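Why Do Walls Have Bricks Inside?

Look at the wall nearest to you. Maybe it is smooth and painted, and you think it is the same all the way through, like a block of cheese. Most walls are built in layers, a little like a sandwich.

In many old houses, the first layer is brick. A brick is made of clay, which is a kind of sticky earth. The clay is pressed into a shape and baked in a very hot oven called a kiln. The builder puts the bricks in rows and spreads mortar between them. Mortar is a soft paste of sand, water and cement or lime. When it becomes hard, it holds the bricks in their places.

The next layer is plaster. It goes on wet, and the plasterer makes it flat with a wide metal tool. After it dries, it can be painted. In the town of Okport there is an old school called Hudum House, and its thickest wall has 6 layers of paint on top of the plaster! The oldest one is green.
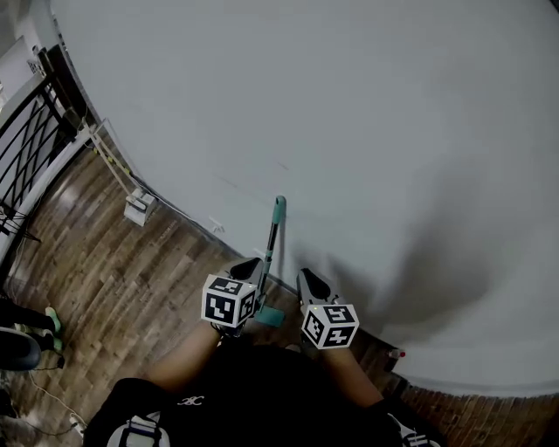
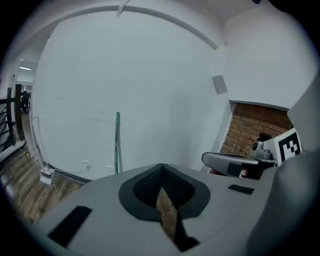
Sometimes people leave a part of the brick without plaster, because they like the colour. Then you can find out how the wall was made. Follow the lines of mortar with your eyes, from one side to the other. In the second picture the bricks are red-brown and the mortar lines go across, and over them there is a white lintel. A lintel is a strong piece that goes over a gap in a wall, for example over a door or a window. It carries the weight of the wall which is higher up, so the gap stays open.

Try it at home: knock softly on different walls with your knuckles. A brick wall makes a short, dull sound. A thin wall with air inside sounds more like a drum.

More from Hareo for Children
Why is a roof not flat?
How does water climb to the top floor?
What is inside a door?
Stairs, steps and ladders
Who invented the window?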